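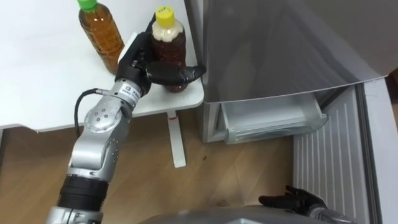
Why is there a gap between tracks on the Hoarau soundtrack when the record plays straight through?

The download is cut into separate files, and Prekard only joins them without a pause if gapless playback is on and every file in the album has the same sample rate. Check both before you download the album again.

Ticket subject: Clicks and gaps, Hoarau OST, FLAC download
Opened by: Bastien Leblanc
Product: Prekard desktop player
Status: Closed

Bastien Leblanc wrote:
I bought the Hoarau soundtrack from Umine on double vinyl and used the download code that came in the sleeve. On the record the whole of side C is one long piece, with the cave theme running into the boss theme and then into the end of the level. In Prekard there is a short silence at each join and sometimes a click right after it. Gapless is switched on. I have 3,859 tracks in my library and this is the only album that does it, as far as I know. I don't mix or edit anything, I just want to hear the side the way it was pressed.

Support wrote:
Thanks for the details. Please open the album, select all tracks, and look at the Format column. If it is hidden, right-click the header row and turn it on. Tell us whether every track shows the same sample rate and bit depth. Please also tell us which output device you are using and whether the crossfade slider is at zero.
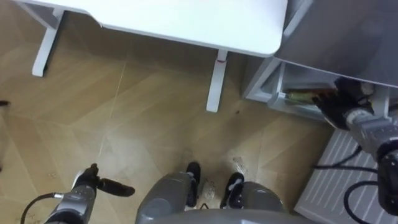

Crossfade overrides gapless in the current version, even when it is set very low, so please move it all the way to the left and restart the player before testing.

Bastien Leblanc wrote:
Crossfade was at zero already. Output is a Jalport USB DAC going into a pair of powered speakers. The Format column says 24/96 for most of side C but the boss theme says 16/44.1. I didn't notice that before. Sides A, B and D are all 24/96. Could the import have converted it?

Support wrote:
Prekard does not convert files on import, so that track was either supplied that way or replaced by another copy. When the sample rate changes, the Jalport has to close and reopen its stream. That accounts for the silence, and the click is the DAC locking on again. Two things to try:

1. Under Output, set Fixed Rate to 96 kHz. Prekard will then resample the odd track and the DAC stays open.
2. Search your library for the boss theme by title and see if there is more than one copy.

Bastien Leblanc wrote:
Fixed Rate got rid of the click. The silence is a lot shorter but I can still hear it going into the boss theme and coming out. The held organ note drops for a moment and comes back.

On the search, there are 2 copies. One is in the Hoarau folder and the other is in a folder called Imports, left from when I moved everything off my old laptop on Saturday. The one in Imports is the 16/44.1 file and that seems to be the one the album is playing.

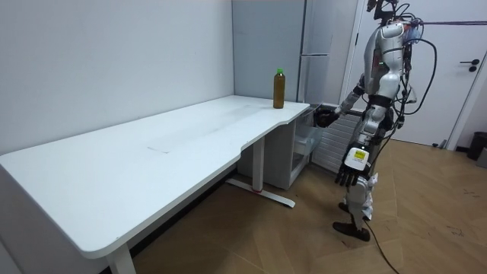 I also found that the two files are not the same length. The Imports one is slightly shorter and fades in at the start, so I think it came from the digital single that Umine put out before the album. I forgot I had bought it.

Support wrote:
That explains the rest. The single edit has its own fade, and no setting will make it join up with the tracks on either side. Both files carry the same title, artist and album tags, so duplicate merging kept one and hid the other. It keeps whichever file was added last – in your case the single.

To fix it:

1. Turn off Merge Duplicates under Library.
2. Change the Album tag on the single to something else. We suggest adding "(Single)".
3. Rescan the Hoarau folder only. A full rescan is not needed.
4. Set Fixed Rate back to Off if you want each album played at its own rate.

Bastien Leblanc wrote:
Done. The rescan only took a few minutes. Side C now plays through with no break, and I compared it with the record at the same volume. The organ note holds. I left Fixed Rate off and there is no click.

With merging off I now have 163 more tracks showing than before, nearly all of them from Imports. Is it safe to delete that folder?
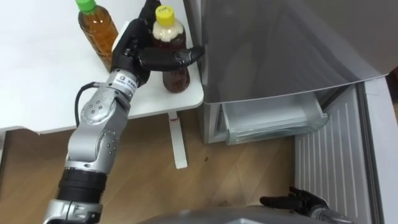
Hand by a yellow-capped bottle at the white table.

Support wrote:
Please don't delete the whole folder yet. Sort by Title, then by Date Added, and compare the lengths of each pair. Where the length and format match, the Imports copy can go. Where they differ, you may have single edits or older masters that you want to keep. Playlists that point at a deleted file will show a gray entry, and you can relink it from the right-click menu.

We have passed the merging problem to the developers. Matching on tags alone is too loose for soundtracks, where singles and album cuts often share a title.

Bastien Leblanc wrote:
OK, I'll go through them by hand. 3 playlists have gray entries so far and relinking worked on all of them. You can close this.

Support wrote:
Closed at customer's request. Reply to this ticket to reopen it.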